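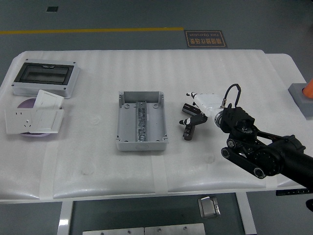

Fine Operation station, Dornside open day. Junction box with DIN rail at center, switch and socket panels on the dish at left.

Bench Setup Tips for Small Electrical Jobs: Notes from the Dornside Automation Open Day

The Dornside training hall opened its automation floor to visitors in October. I went to look at the assembly demonstrations and came home with a page of notes on bench layout, most of which apply to a person with a screwdriver in a garage. They are grouped by topic. The robot notes come last.

Everything on this page refers to loose parts on a bench. None of it is a guide to working on installed wiring. Turn the circuit off at the panel and test it before opening any box on a wall, and follow your local code.

Covering the bench

The fine work station used a padded white sheet over a white table, held along the front with strips of translucent masking tape. I have used the same arrangement at home since then. Notes:

Padding keeps plastic faceplates from getting scratched and stops small screws from bouncing. A bare steel or laminate top does neither.

Tape across the front edge at intervals. One long strip along the edge lifts as soon as a sleeve catches it. Short strips running over the edge and down hold better and can be replaced one at a time.

Let the sheet hang over the front lip. A tight sheet pulls at the tape.

Use a light, plain color. Gray boxes, black screws and brass terminals all show against white. Patterned towels hide washers.

Fabric and foam can hold a static charge. For switches, sockets and empty boxes this does not matter. For circuit boards, use a mat made for the purpose and ground it.

Parts on a dish

Faceplates and switches were staged on a round lavender dish. At home I use a dinner plate with a shallow rim. A deep bowl makes you dig, and parts scrape against each other.

Color contrast matters more than the shape. White panels on a white sheet are easy to miss; on a purple dish they are not.

Lean one or two panels upright if there is room. A panel lying flat on a flat surface is awkward to pick up with gloves, and the robot people at the Pemport table said grippers have the same difficulty. A tilted edge gives a finger something to get under.

Keep the screws for each panel in a separate cup. Mixed lengths are the usual cause of a faceplate that will not sit flush.

The work box goes in the middle

The open junction box sat at the center of the table with its lid off. The closed distribution box, the kind with a hinged smoked window, was off at the far left. Finished or waiting work to one side, the piece in hand in the middle, tool side kept clear. This is old advice and still correct.

Take the lid off fully if it comes off. A lid hanging from one screw gets in the way and strains the boss.

Check the screw bosses in the corners before fitting anything. Molded plastic bosses strip easily. Turn the screw backward until it drops into the existing thread, then turn it forward. Stop when it is snug.

Open knockouts before mounting anything inside. Support the wall from behind with a scrap of wood. Clean the edge with a round file or a deburring tool and brush out the chips.

DIN rail

Several visitors asked about DIN rail, so this section is longer.

The common type is 35 mm wide with a top-hat profile. Devices hook over one edge and snap onto the other. Hook first, then press. If it needs a hard push, the clip is not open; pull the tab with a flat screwdriver and try again.

Cut rail with a fine-tooth hacksaw, 24 or 32 teeth per inch. Clamp it with a block of wood inside the channel so the sides do not fold. File both ends. A burr of half a millimeter will stop a device from sliding.

Fix the rail flat before loading it. A rail that rocks on one screw will rock with everything attached.

Put end stops on both ends. Without them the row spreads over time, particularly if the box is mounted with the rail vertical.

Lay parts out dry along the rail once before snapping any of them on. Removing a device from the middle of a full row takes longer than the whole layout.

What the robots needed

There were 11 stations, and the handout listed 41 tasks across them. I watched for most of an afternoon. The notes below are the ones with some use outside the hall.

Clear approach. The arm at the fine work table came in from the right, carrying a white hand module with three black fingers with white joint segments. It needs open space on that side of the box. So does your own forearm. Set the bench up so the dominant hand does not cross over the parts dish.

Cable slack. A black cable looped up from the wrist housing and back down to the hand module. An arch like that lets a joint turn without pulling at the connector. The same goes for a corded rotary tool: hang the cord from a hook above the bench with a loop of roughly 20 inches and it stops dragging over the work.

Repeatable positions. The Leltico staff told us that a change in where parts start is a common source of trouble. At home, a pencil mark or a piece of tape showing where the box goes saves time if you are doing the same job 102 times. For two or three boxes, skip it.

Floor markings. Yellow line on the gray floor, with a traffic cone at the end of the bench. In a shared garage a strip of floor tape does the job. Leave enough width to swing a door or carry a sheet of plywood past.

Supplies

Padded sheet: a cut-down mattress protector works. Wash it without softener, which leaves a film.
Tape: masking or painter's tape, one inch wide. Replace it monthly; older tape leaves glue on the bench.
Dish: any plain plate in a color you do not work with.
Hacksaw blades: buy the bimetal ones.
Screws: keep a labeled jar of spare faceplate screws.

The Younis handout had a bench drawing on the back page with dimensions in millimeters. I have not converted it yet. When I do, it will go on the workbench page with the other plans.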